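Alter Family History Room – Questions We Get a Lot

Can you find my great-grandfather's war record?
Possibly. Send his full name, a birth year and the town he enlisted in. "He was tall and it was the first war" has been tried, and we are still looking.

What does a search cost?
A basic search is $31. If we find nothing, you pay $10, and we send a list of where we looked so you can be disappointed in detail.

Why is his name spelled three ways?
The clerk spelled it one way, the newspaper another, and he may have had views of his own. The Lemaire family turns up in our muster rolls as Lemare, Lamair and, once, Lemon. Try everything.

Family legend says he lied about his age. Did he?
Plenty did. Compare the enlistment paper with the census – if he gained four years in the space of two, there's your answer.

Who runs the index?
Margaux Hervieu built it and still corrects it, usually after 10 at night. It holds roughly 200 local men and women so far. Corrections are welcome, with a source. An aunt counts as a source if she wrote it down.

How long will I wait?
Allow six weeks, longer in June, when everybody remembers they have a reunion coming. 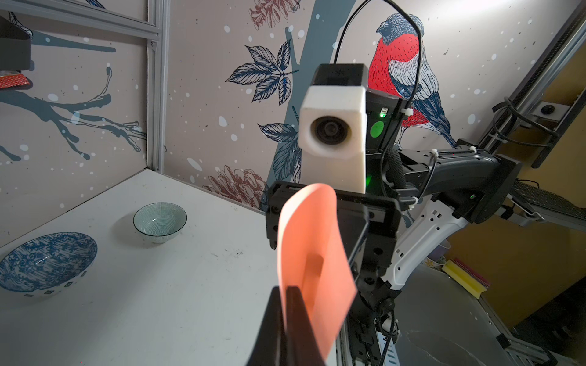
Can I send you original letters and medals?
Please send scans or copies only. We have no safe place to store originals, and the mail has lost better things than your grandfather's discharge papers.

Do you cover men buried overseas?
We do, if they lived in the county before they served. Include the cemetery name if you have it, even if you can't spell it.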